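Festberg Flying Club
Hangar and trial-flight checklist, with comments from the July walk-round
Checked by Rūta Kuusk, comments typed up by Yiran Lu

Hangar floor and doors
Door tracks clear: OK. Swept before the first aircraft went out.
Chocks on both wheels of each parked aircraft: one set missing on the Kang glider trailer. Replaced same morning.
Tow bar stowed on wall hooks: OK.

Fire and fuel
Extinguishers in date: OK, all 9.
Grounding cable at the pump: clamp is worn. It still grips but order a new one from Harkard.
Spill kit: short on absorbent pads. Topped up from the store.
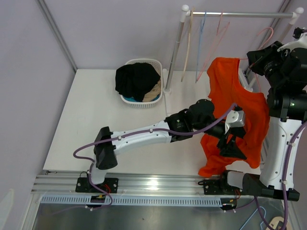 Page last changed: July, by YL

Trial-flight passengers
Weight recorded before boarding: OK. Two entries were in pounds and the rest in kilograms. Use pounds only, and write the unit.
Loose items out of pockets: OK.
Harness briefing given on the ground: OK. Rūta asked that passengers open and close the buckle themselves, twice, before the engine starts.
Headsets: left rear on the Tundix crackles. Tagged, not to be used.
Sick bags within reach: missing from the back seats.

Aerobatic flights
Parachute repack dates: one is due within 16 days. Book it now.
Cockpit swept for loose objects: a pen cap was found under the right seat. Check again with a flashlight after every flight, including the short ones.
Minimum height agreed with passenger pilot and written on the sheet: OK.

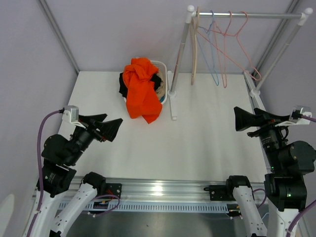 The height box on the old sheet is too small, so people have been writing in the margin. The new sheet has a full line for it. Please throw the old pads away.

Ramp
Windsock: torn at the tail, still readable. Spare is in the office.
Tie-down ropes: 2 frayed, cut up and binned.
Painted walking line to runway side: faded near the pump. To be repainted.

Open items go back to Yiran within 72 hours. Initial each one when it is closed.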